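Ticket 1843
Product: Sonstead tumble dryer, Landesero range
Category: Drying results / sensor
Status: Open, awaiting customer

Reported problem
The sensor programme ends early and announces, with a little tune, that everything is dry. Shirts are. Anything with filling in it comes out warm on the outside and swampy in the middle. The tune is not adjustable, which I would like recorded as a separate complaint.

Already tried, before anyone suggests it
Cleaned the lint filter. Cleaned the other lint filter, the one the manual mentions on a page of its own near the warranty. Emptied the water tank. Turned the machine off at the wall for 2 minutes and then, feeling generous, for 90.

Reply from Chisholm Appliance Support
Thank you for your patience. The sensor reads damp through two metal strips inside the drum, just below the door. Fabric softener leaves a film on them and the dryer then believes whatever it likes. Please wipe both strips with white vinegar on a soft cloth, let them dry and run the programme again with a mixed load.

Customer update, August
Strips wiped. The kitchen smelt like a chip shop until bedtime. Towels are now properly dry, so credit where it is due. Padded things are still damp in the seams, and the display still says 0:00 with great confidence.

Reply from Chisholm Appliance Support
Good news on the towels. For quilted items please skip the sensor and use Timed Dry on low. Stop halfway, shake the item out and turn it over. Afterwards spread it flat for an hour before it goes in a cupboard. If the display shows code 2000 at any point, stop and tell us.

Customer update
No code. Timed Dry works, though I now own a sensor dryer that I operate with a kitchen timer — a Cevholm one, very reliable, plays no tunes. Black quilted jacket laid out on the white bed sheet:
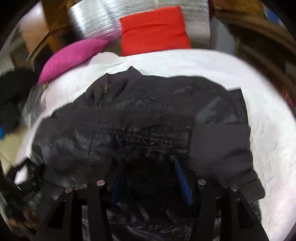 Next steps
1. Customer to run one more sensor load, cottons only, and note the finish time.
2. If it stops early, Chisholm to book an engineer for the sensor board.
3. Complaint about the tune passed to Sonstead. No reply expected.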